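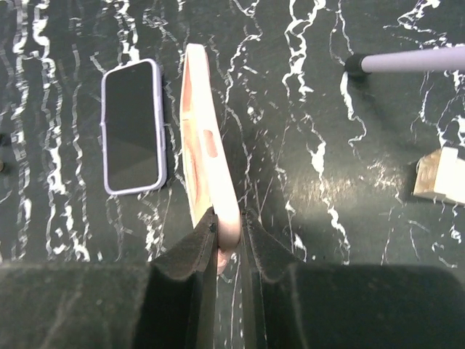 I bought Zekden by Niamh Corrigan for my phone at three in the morning, when I couldn't sleep, and I'd got through 125 pages before the alarm went. So that's one sort of recommendation!

It's a crime novel set on a ferry stuck in harbour (proper fog, proper sulking passengers), and the detective, Crescencio Zavala, is a retired customs man with bad knees and a lovely way of asking rude questions. I adored him. The middle sags a bit – there are roughly 100 pages about a missing cargo manifest and I skimmed some of them, sorry – but the last few chapters fly along and I didn't guess who did it. My sister did, by chapter 18, and was unbearable.

Four stars from me. The next one's out in August and I've already ordered it.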